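Ticket n° 2860 : Pince Hatska, module de préhension pour tiroirs serveur
Ouvert par : Noelia Aguirre, atelier Quintana
Suivi par : Noelia Paredes, support Rendonix
Ouvert le : 22/02/2018
Statut : en attente de confirmation client

Message de Noelia Aguirre

Bonjour à toute l'équipe,

D'abord merci pour votre accueil au téléphone ce matin, j'étais un peu perdue dans les menus et votre collègue a été d'une patience d'ange ! Je reprends tout par écrit comme il me l'a demandé, pardonnez-moi si c'est un peu long.

Nous évaluons le kit Hatska depuis le mois de janvier (formule d'essai, avec le logiciel Avora préinstallé). Dans l'ensemble nous en sommes très contents, le montage s'est fait en une matinée et la prise en main est agréable. Notre souci concerne la reprise des tiroirs à support bleu. La pince approche bien, les doigts se ferment, puis au moment de pivoter vers le poste suivant Avora affiche « prise incertaine » et le bras s'arrête net. Hier, sur 24 cycles, nous avons eu 7 arrêts de ce genre, toujours pendant la rotation et jamais à la descente. Aucun tiroir n'est tombé, je vous rassure tout de suite.

Ce que nous avons déjà essayé, dans l'ordre :
- redémarrage complet du contrôleur, sans effet
- nettoyage des patins avec un chiffon doux, comme indiqué dans le guide
- vitesse de rotation ramenée à 75 % : un peu mieux, mais le message revient
- resserrage des vis accessibles sur le corps de la pince (elles n'avaient pas bougé) 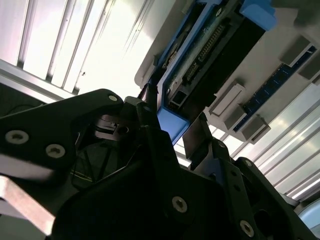 J'ajoute que les tiroirs à support gris, un peu plus lourds pourtant, passent sans le moindre arrêt avec le même programme. Mon collègue de l'équipe du soir pense à un réglage de force, moi je pencherais plutôt pour le point de prise, mais je vous laisse juges, c'est votre métier ! Dites-moi s'il vous faut le journal d'Avora, je peux l'exporter dans la journée.

Bien cordialement,
Noelia Aguirre

Réponse de Noelia Paredes

Bonjour Noelia (entre homonymes, on devrait s'entendre !),

Merci beaucoup pour ce compte rendu, c'est un plaisir de recevoir un ticket aussi complet. Oui, je veux bien le journal, de préférence celui d'hier avec les arrêts.

En attendant, pourriez-vous vérifier dans Avora, page Outils, le profil associé à vos tiroirs bleus ? À la livraison, tous les supports partagent le même profil, et la largeur de fermeture attendue ne convient pas toujours aux pièces en plastique. Dupliquez le profil, renommez la copie, puis relancez l'apprentissage de fermeture avec un tiroir bien calé sur son poste. Ne touchez pas à la force pour l'instant, je préfère qu'on ne change qu'une chose à la fois.

Belle journée à vous,
Noelia Paredes

Message de Noelia Aguirre

Re-bonjour,

Profil dupliqué, apprentissage refait, et nous venons de terminer une petite série sans arrêt, à vitesse réduite. Je remonte la vitesse demain avec l'équipe du matin et je vous envoie le journal dans la foulée. Pouvez-vous laisser le ticket ouvert jusque-là ?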